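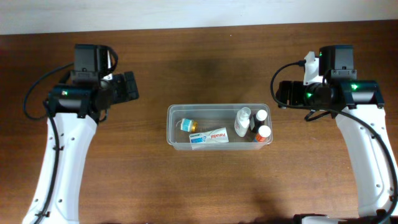 Condiment bin sliding around in a camper fridge, 7 posts

skulton_dan
Running a 100 liter compressor fridge in the van. Anything tall tips on the first hairpin up to Ginduvdale. I moved the small bottles into a shallow clear bin and let some of them lie down. The bin itself still travels from wall to wall. What are people using under it?

geza_g
Shelf liner, the open mesh kind. Cut it 7 mm short on each side so air can still drop past the shelf. Solid mats block circulation and the bottom freezes.

Filippos A.
Disagree on mesh. It holds crumbs and gets slimy by August. A spring bar across the shelf is cleaner and you can move it.

geza_g
A spring bar pushes on the liner wall. My Zalden has a crease from one. Mesh goes in the sink once a month and is fine.

eftychia
Laying bottles down is the part I would change. Flip caps weep when the pressure drops. I lost half a bottle of dressing on a 700 meter climb. Screw caps only if they go sideways.

skulton_dan
Noted on the caps. What about cartons? Mine are the gable top type once opened.

Filippos A.
Upright, always, against the back wall. An opened gable top will leak on its side whatever clip you put on it.

M. Triantafyllou
Two bins side by side will fix the sliding with no liner and no bar. Measure the shelf at the back – it narrows by up to 7 mm on some models.

geza_g
Only works if somebody makes bins in that width. I looked and gave up.

skulton_dan
Going with mesh first. Will post after the next trip.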